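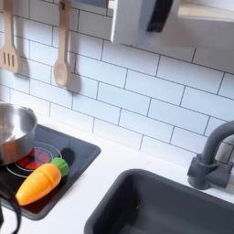 The play kitchen, spoon and spatula hanging in honor over the cooktop

So the paper finally came off the windows at the old shoe repair place on Thorlacius Street, and yes, it's a bakery! I have been walking past that storefront since May trying to see through the one torn corner (I know I'm not the only one, there were nose prints). The sign says Dastby, in small green letters, and underneath it says "bread & lunch." I went in twice the first week. Then I went a third time to be fair to the soup.

Quick facts first because I've had a bunch of messages. It's at 191 Thorlacius, between the dry cleaner and the bank. Doors open at 7, bread is out by 8, lunch starts at 11 and they stop when it's gone. Closed two days a week, and the schedule taped to the door has been changed once already, so check before you drive over from Fidham. There are 33 seats inside if you believe the occupancy card by the register, and a bench out front that's going to be very popular once it warms up. Parking is in the lot behind the bank, which fills up by noon.

The bread. I got the seeded rye and the plain white loaf, and the rye is the one. It's dense and a little sour and it made toast I thought about all day. The white loaf is fine, good for grilled cheese, but at $10 I wanted more from it. The cinnamon buns are huge and they don't drown them in icing, thank goodness. If you grew up on the ones from the Stimalley bakery before it closed, these are less sweet and have more of a chew. I like them better, and my sister isn't speaking to me over it.
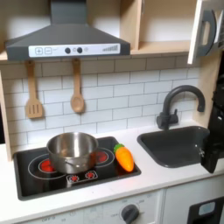
Lunch is a short menu - two soups, three sandwiches and a hot plate that changes. I had the split pea the first time and it was so thick the spoon stood up by itself. The second time they were out of split pea, so I tried the tomato, and it needed salt. Both get ladled out of big pots behind the counter, stainless steel like the little one on the toy cooktop up there, only large enough to bathe a dog in. The egg salad sandwich on rye is my pick so far. They toast the bread on one side only, the inside, and I've been doing it at home ever since.

The line moves slowly. On my second visit I stood there for a good long while behind a man ordering for his whole office, and there's just one register. They do have a pre-order sheet for bread (on the clipboard by the door, not online) and you can skip the line to pick up if your name's on it. I'd do that for the rye, it was gone by 10 both mornings.

A few people asked if this means the sandwich counter in the Stimalley plaza isn't coming after all. Different owners, different thing. The last I heard, that one was still waiting on its hood inspection and the window says "spring," which it also said last spring.

I asked at the register how opening day went and the answer was 300 buns, sold out before lunch. They've added a second tray to the morning bake since then. There was also talk of pizza one night a week once they've hired somebody for evenings. I'll be first in line for that, and I'll report back on the crust.

Next up is the noodle place out on the Fidham road, if my car ever comes back from the shop. If you've been already, tell me what to order!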